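4. What the bed is for

4.1 The claim

Most writing on laundry at home treats the bed as a passing stage. Clothes come in from the line or the dryer, get put down, get sorted, and leave. Testa's account is the clearest version. She calls the bed a "sorting table that happens to have pillows" and takes any heap on it as work in progress. Our survey was built on that idea, and we now doubt it.

The trouble starts with the word "heap." In the Balogun diaries (36 households, 153 entries that mention clothes on a bed), people used it for clean wash, for things worn once and likely to be worn again, for coats taken off at the door, and for bedding pulled out of a closet when the nights turned cold. We had given the diary keepers one box to tick. Whatever they meant, it went into the same box, and the share of "laundry in progress" that we reported in June is for that reason too high. We can't say by how much.

Mujić and Mujić make a milder claim, that the mix of items tells you what kind of heap you are looking at. Underwear and socks suggest a wash; jackets suggest storage. It is a sensible rule and we tried to use it. Figure 2 shows why we had less luck than they did.
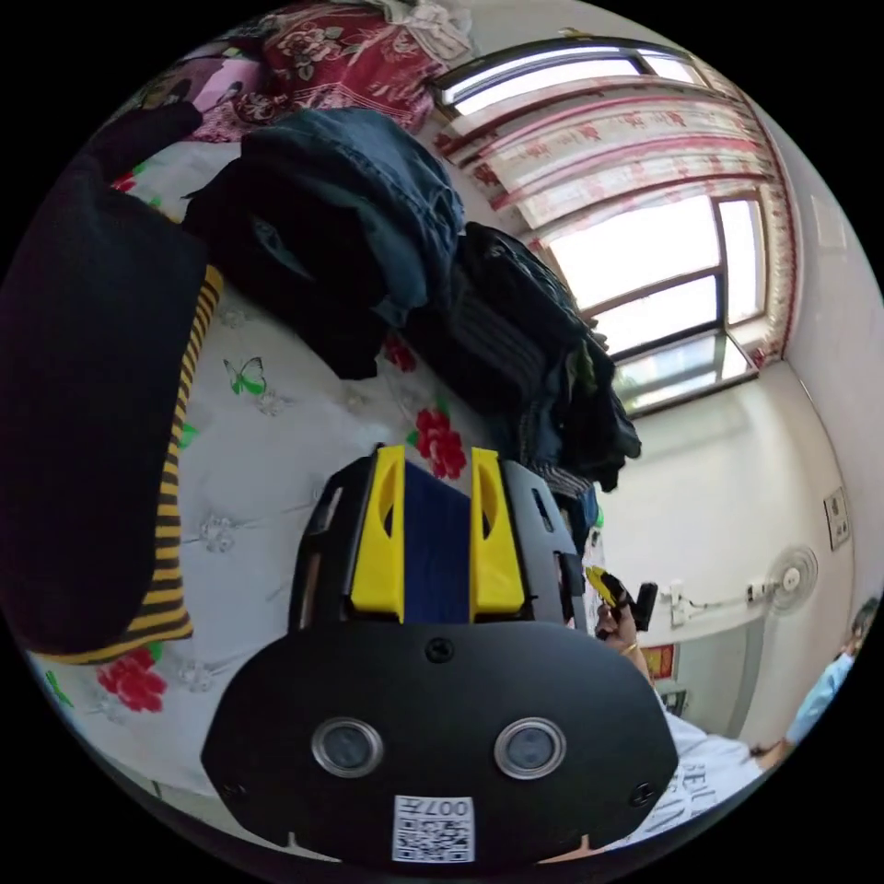
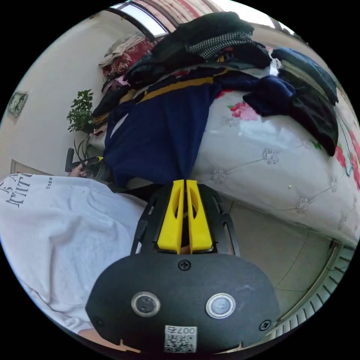
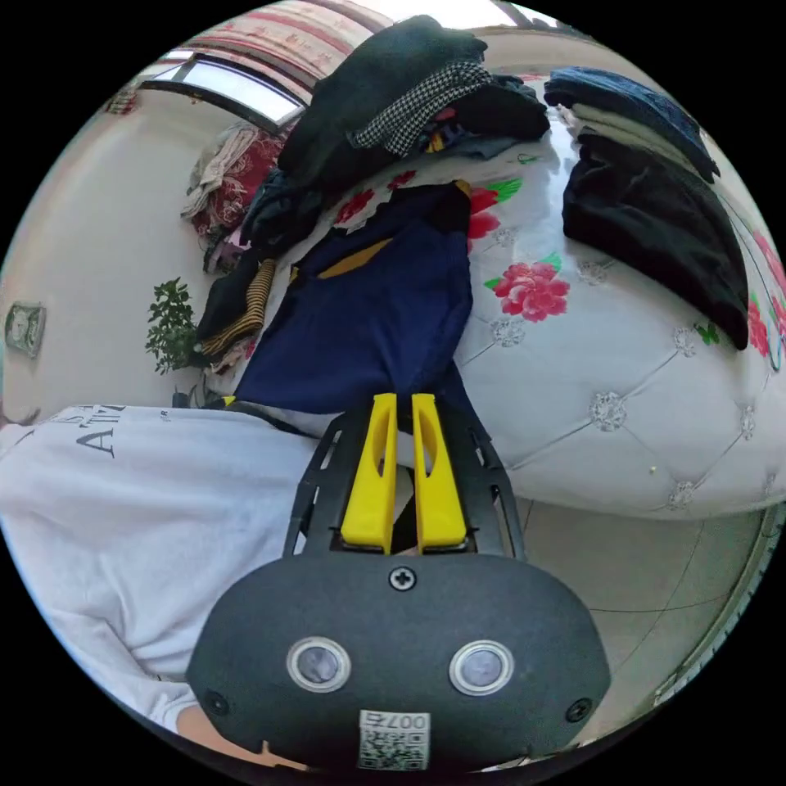
Priveveck, 29 September 2025

Figure 2. Bedding and clothes, one home. Flowers are printed on the bedding in all three views. First view: folded dark quilt or blanket with a striped border, and a heap of clothes with a denim jacket near the top. Second view: white quilted cover. Third view: white quilted cover with a navy garment on the bed.

Take the first view. The denim jacket is folded, and so is the big dark quilt or blanket with the yellow-and-black stripe. Folding is the usual sign that a job is finished. Yet the jacket rests on a pile of black clothes, with a bundle of dark blue and gray garments hanging down beside it and a red floral blanket draped over the top. By the Mujić rule this would lean toward storage. By Testa's it would be sorting under way. Both readings survive a close look, and we don't see what in the heap itself could settle the matter.

Selma Ristić and Alby Tipoki coded the full set separately, 2 coders working from the same sheet. They agreed easily on what the items were. They agreed much less on what the items were doing there, and when we asked them to talk it through, each could defend the other's answer. We take that as a warning about the coding sheet. More training might have raised the agreement score, but it would have done so by teaching two people to guess alike.

4.2 Does the cover matter?

A second claim, common in the trade advice we reviewed, is that a patterned cover slows people down because dark or busy clothes get lost against it. We found little to support this. A navy garment on a white diamond-quilted cover, as in the third view, is easy to find, and the red and pink flowers do nothing to hide it. Dark clothes on dark clothes are another matter. If anything gets lost on a bed, our guess is that it gets lost in other laundry, and the print underneath is beside the point.

We should be fair to the advice writers here. The Tastell checklist asks people to clear the bed down to a plain sheet and allow 30 minutes. Several diary keepers liked it. They may have liked the half hour more than the sheet, and the checklist gives no way to tell the two apart.

4.3 What we would keep

We would keep the item lists, which hold up. We would drop the single box for "clothes on bed" and ask the household, in plain words, what each pile is waiting for. Some will answer that it isn't waiting for anything. The Istska pilot left no room for that answer, and we copied its form without much thought.

Views of a bed taken at one moment are still useful for checking the item lists against the diaries. They can't show how long a pile has been there or whether it will move, and the tables in Section 5 should be read with that in mind. Rows marked with a dagger rest on views alone, with no matching diary entry, and we left them out of the totals.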